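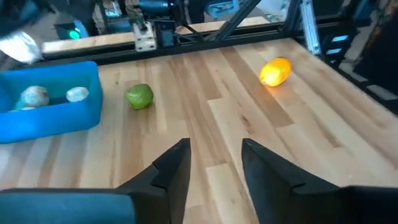
The question of how a wooden work surface should be maintained has occupied this writer since 2012, the year in which the household moved to Clornville and inherited a kitchen counter in very poor condition. The previous finish had been applied thickly and had begun to lift near the sink. A butcher-block top is made of many long strips set side by side, in shades that run from cream to honey, and each strip takes oil a little differently. For that reason a single coat seldom gives an even result, and the instructions printed on most tins should be treated as a starting point.

The method followed at this address is set out below for the benefit of readers who have written to request it.

The surface is first cleared and washed with mild soap, then left overnight. Sanding is carried out by hand, always along the strips. A power sander was used in the first year and left shallow rings that remained visible until the following March. Oil is then applied with a cotton cloth, left for 10 minutes, and wiped off completely. This is repeated on 3 successive evenings. Cloths used with oil must be laid flat outdoors to dry before disposal, as they can heat up and catch fire when bundled.

With regard to products, the oil sold by Tullis has been satisfactory. It has little smell and does not darken the wood. The Rillora paste was tried on the section beside the stove and was found to be sticky for several days, although it did resist water well - perhaps better than the oil. Readers with young children may wish to confirm that any product chosen is suitable for surfaces that touch food.

Correspondence has also been received regarding knife marks. It is the position of this blog that a counter in daily use will acquire them, and that a separate cutting board remains advisable for onions and beets in particular. Beet stains on the older section responded to lemon juice and coarse salt, left for one hour and rinsed.

The next entry will deal with drawer runners.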